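Lukwood opens joinery workshop and training room in the old Teshome mill

Lukwood, the maker of wooden table tops and kitchen boards, has opened its new workshop in the former Teshome flour mill. The workshop has a floor of 900 square metres and will give work to 3 apprentices from the first month. The public can visit it from March.

"We looked for a long time for a building with good daylight," said Ebise Derese, director of Lukwood. "In our old place we were working under lamps also in the morning, and for matching of wood this is not good."

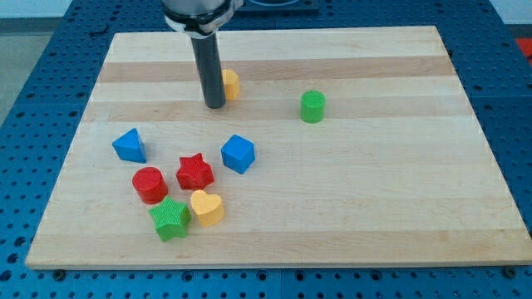 Lukwood makes all its boards from narrow strips, which are glued side by side and then planed. A wide piece cut from one plank can bend with the seasons, and strips help to keep it flat. Customers often ask if the colour will be the same everywhere. In pale maple it varies a little from strip to strip, as with the one more tan strip among the cream ones on the board shown, and the company does not stain its wood to hide this.

The training room is on the upper floor. Gemechu Tekleab will teach the evening course in hand planing and edge gluing, starting at 6 pm. The course is open to people without experience, and tools are provided.

Offcuts from the workshop will be sold by weight at the side door.

Places on the course can be asked for at the Lukwood office. Press contact: Obsa Tilahun, Lukwood, extension 461.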